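작업 노트, 2018년 6월 28일
Sermont 대 Pidwood 경기 태깅, 그리고 세컨드볼 정의 다시 잡기

어제 쓰다 만 데서 이어서 쓴다. 경기 영상은 결국 끝까지 다 돌렸다! 추가시간까지 합쳐서 104분짜리인데, 멈췄다 돌렸다 하다 보니 체감은 그 몇 배였다. Pillai 경기장 영상은 늘 그렇지만 본부석 쪽 터치라인이 난간에 살짝 가려서, 오른쪽 풀백이 낮게 내려와 있을 때 발이 안 보인다. 이번에도 스로인인지 그냥 살린 공인지 애매한 장면이 꽤 나왔고, 애매한 건 전부 물음표 태그를 달아 놨다. 나중에 필터 걸어서 한꺼번에 다시 볼 생각이다.

태그는 Jidutetti로 찍었다. 새 버전에서 단축키가 바뀌어서 초반에 헤딩 경합을 죄다 파울로 찍는 사고를 쳤는데(전반 초반 파울 수가 말도 안 되게 나와서 알았다, 무슨 격투기 경기인 줄), 다행히 타임코드는 맞으니까 종류만 바꿔 주면 됐다. 혹시 이 노트 보고 이어서 작업하는 사람은 설정에서 예전 단축키 묶음을 불러오고 시작하길. 메뉴 이름이 '입력 프로필'이다. 처음에 '환경' 쪽을 한참 뒤졌는데 거기엔 없다.

최종 이벤트는 딱 3,000건에서 멈췄다. 일부러 맞춘 건 아닌데 숫자가 이렇게 떨어지니까 오히려 의심스러워서 내보내기 제한에 걸린 건 아닌지 확인해 봤다. 마지막 줄이 종료 휘슬로 잘 들어가 있으니 잘린 건 아니다. 물음표 태그를 정리하면 어차피 줄어들 숫자다.

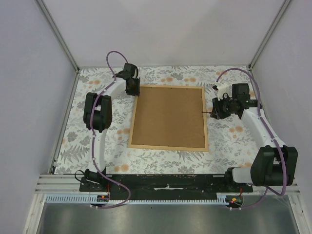 세컨드볼 정의 문제

이번 경기 붙잡고 제일 오래 고민한 게 이거다. 지금까지 우리는 공중 경합이 끝나고 처음으로 공을 건드린 사람한테 세컨드볼을 줬다. 그런데 Sermont 미드필더들은 건드리기만 하고 못 지키는 경우가 너무 많다. 발끝에 맞고 튀어서 바로 Pidwood 쪽으로 넘어가는데 기록에는 Sermont가 따낸 걸로 남는다. 표만 보면 중원을 Sermont가 완전히 장악한 경기처럼 보이는데, 영상으로 보면 전혀 그런 느낌이 아니다. 후반 중반쯤엔 Pidwood가 거의 반코트 경기를 했다.

그래서 이번엔 기준을 두 가지로 나눠서 찍어 봤다. 하나는 원래대로 첫 터치 기준. 다른 하나는 공을 잡고 나서 다음 동작을 자기 의지로 했느냐는 기준이다. 패스든 드리블이든, 아니면 급해서 걷어내더라도 방향을 고르고 찬 거면 인정. 그냥 맞고 나간 건 불인정. 쓰고 보니 '의지'라는 말이 좀 거창한데 더 나은 말이 안 떠오른다. 아이디어 있는 사람은 여백에 적어 주세요.

두 기준으로 뽑아 놓고 비교하니까 전반은 차이가 별로 없다. 양쪽 다 길게 차고 뒤로 물러나는 식이라 떨어진 공 주변에 사람이 적었고, 먼저 도착한 쪽이 편하게 잡았다. 차이는 후반에 확 벌어진다. Pidwood가 공격형 미드필더를 한 칸 내리면서 낙하지점 뒤쪽에 사람이 한 명 늘 남아 있었고, Sermont가 먼저 건드려도 흘러나온 공을 그 선수가 주웠다. 첫 터치 기준으로는 이 선수가 거의 안 보인다. 새 기준으로는 팀에서 제일 바쁜 선수가 된다! 이거 하나 때문에라도 기준을 바꿀 이유는 충분한 것 같다.

다만 걸리는 점. 새 기준은 찍는 사람마다 다를 수 있다. 나도 같은 장면을 점심 먹고 다시 봤더니 판단이 바뀐 게 있었다. 특히 등지고 받은 선수가 무릎으로 툭 떨궈 준 장면, 이게 내준 건지 그냥 맞은 건지. 동료가 그 자리에 있었으니까 내준 걸로 봤다가, 두 번째 볼 때는 동료가 나중에 뛰어들어온 것 같아서 뺐다. 세 번째로 보면 또 바뀔까 봐 안 봤다.

득점 장면 메모

경기는 2대 0으로 Pidwood가 이겼다. 두 골 다 세트피스 직후에 나왔는데 세트피스 골로 분류해야 할지는 또 다른 문제다.

첫 골은 왼쪽 코너킥이 한 번 걷어내진 다음이다. 박스 바깥에서 다시 잡아서 옆으로 돌리고, 반대편에서 낮게 깔아 준 걸 가까운 쪽 포스트에서 마무리했다. Sermont 수비가 라인을 올리려다가 반만 올라왔다. 가운데 수비수는 나왔고 왼쪽 풀백은 골라인 근처에 그대로 있었고, 그래서 오프사이드가 안 된다. 중계 쪽에서는 키퍼 실수라고 했지만 나는 키퍼 탓은 별로 아니라고 본다. 저 각도에서 저 거리면 서 있는 위치 말고는 할 수 있는 게 없다.

두 번째 골은 프리킥이 벽에 맞고 나온 공. 이건 새 기준으로도 옛 기준으로도 깔끔한 세컨드볼이다. 잡고, 한 번 치고, 찼다. 문제는 벽에 맞은 걸 경합으로 치느냐인데 우리 문서에는 그런 항목이 없다. 일단 '기타 굴절'에 넣었다.

우리 예전 규칙으로는 코너킥이 끊긴 뒤 공이 센터서클 쪽으로 나가지 않았으면 같은 세트피스로 묶는다. 그 규칙대로면 두 골 다 세트피스다. 나는 첫 골은 좀 억지라고 생각한다. 공격팀이 모양을 다시 만들 시간이 있었고 수비도 한 번 숨을 골랐다. 그런데 시간으로 끊자니 또 몇 초가 맞냐는 얘기가 되고... 이 얘기는 지난 1월에도 했다가 결론 없이 끝났다. 그때 적어 둔 노트를 찾아봤는데 "다음에 정하자"라고만 써 있더라. 과거의 나한테 좀 화가 났다.

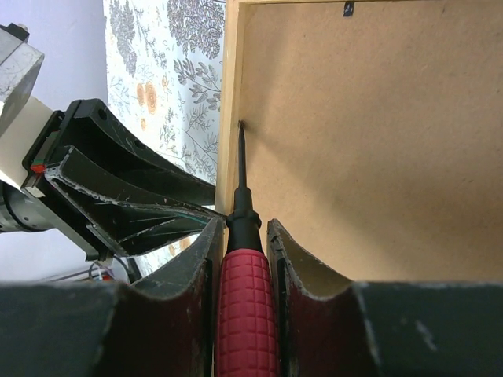

테두리 안쪽 모서리, 작은 고정구에 닿은 드라이버 끝.

압박 구간 나누기

Sermont 압박은 보기보다 단순하다. 상대 센터백이 왼발로 공을 옮기는 순간 최전방이 뛰고, 나머지가 따라붙는다. 따라붙는 속도가 선수마다 너무 달라서 문제인데, 오른쪽 윙어가 항상 반 박자 늦는다. 체력 문제인가 했더니 경기 시작하자마자도 늦는 걸 보면 습관이거나 지시가 그런 것 같다. 뒤에 풀백이 올라와 있어서 자리를 먼저 확인하고 뛰는 걸 수도 있고. 영상만으로는 모르겠다.

Pidwood는 처음엔 이걸 못 풀고 계속 키퍼한테 돌려줬다. 그러다 후반 들어 늦게 오는 그 윙어 쪽으로만 풀기 시작했다. 노골적으로 그쪽만! 왼쪽 풀백이 터치 수가 갑자기 늘어난 게 그 때문이다. 하프타임에 뭔가 얘기가 있었겠지 싶지만 그건 내 추측이고 데이터에 쓸 말은 아니니까 여기다만 적는다.

압박 성공 여부는 공을 뺏었느냐로만 찍지 말고 상대가 길게 차게 만들었느냐도 같이 찍었다. 이렇게 하면 표가 지저분해지지만 Sermont 같은 팀은 뺏는 것보다 차게 만드는 게 목적인 것 같아서, 뺏은 것만 세면 압박을 하나도 못 한 팀처럼 나온다. 그리고 그 길게 찬 공이 다시 세컨드볼 얘기로 돌아온다. 결국 정의를 먼저 정해야 이쪽 표도 의미가 생긴다.

한 가지 더. 슈팅은 양 팀 합쳐서 20개로 잡았다. 공식 기록지랑 안 맞는데, 골문 앞에서 헛발질하고 공에 살짝 스친 장면을 나는 슈팅으로 안 봤고 기록지는 본 모양이다. 우리 쪽 숫자를 고치지는 않겠다. 대신 비고란에 적어 뒀다.

할 일

물음표 태그 다시 보기. 스로인 애매한 것부터.
무릎으로 떨군 장면은 나 말고 다른 사람이 한 번 판단해 주면 좋겠다. 공용 폴더에 클립 따로 잘라 놨음.
'기타 굴절' 항목 설명을 태그 문서에 추가하기. 벽에 맞은 공, 심판 맞은 공, 골대 맞은 공을 같이 둘지 따로 둘지도 정하기.
후반만 새 기준으로 다시 뽑아서 히트맵 그려 보기. Jidutetti 기본 색은 너무 빨개서 인쇄하면 다 뭉개진다. 회색 계열로 바꿀 것.
Sermont 지난 원정 경기도 같은 방식으로 찍어 보고, 오른쪽 윙어가 거기서도 늦는지 확인.
내보낸 파일 이름에 띄어쓰기 넣지 말기(나한테 하는 말이다. 오늘 또 스크립트가 죽었다).

두 번째 골 클립은 벌써 여러 번 돌려 봤는데 프리킥 직전에 Pidwood 선수 하나가 벽 뒤쪽으로 슬금슬금 돌아 들어간다. 굴절된 공이 딱 그 근처로 떨어진다. 운이 좋았던 건지 거기 있으라고 한 건지, 앞 경기들 프리킥도 모아 놓고 봐야겠다.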